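Recipe notes from the Brurnport test kitchen, kept as plain text files. Last edit by Mirjam Desmet, 13th April.

- `soups/` — 12 files
- `rice/` — 8 files
- Weights in grams, times in minutes

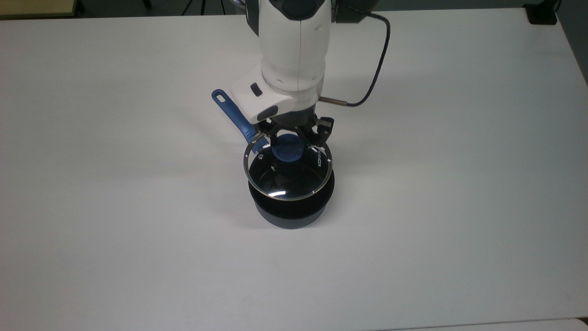

Glass pot lid, round knob.

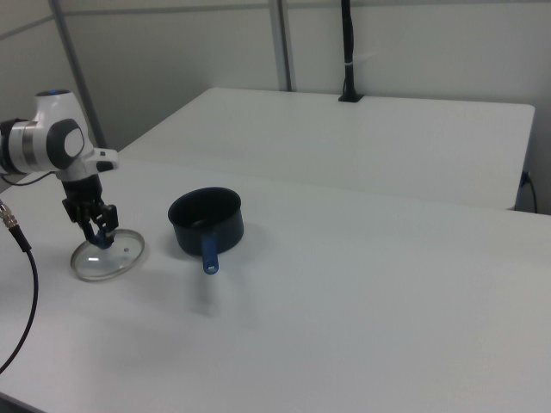 **Can I halve a soup recipe?**
Halve everything except the simmering time, and check the salt at the end.

File names are lowercase with hyphens. Older notes from Tralia still use cups — Geert Timmermans is converting them. Send fixes as a patch, one recipe per patch.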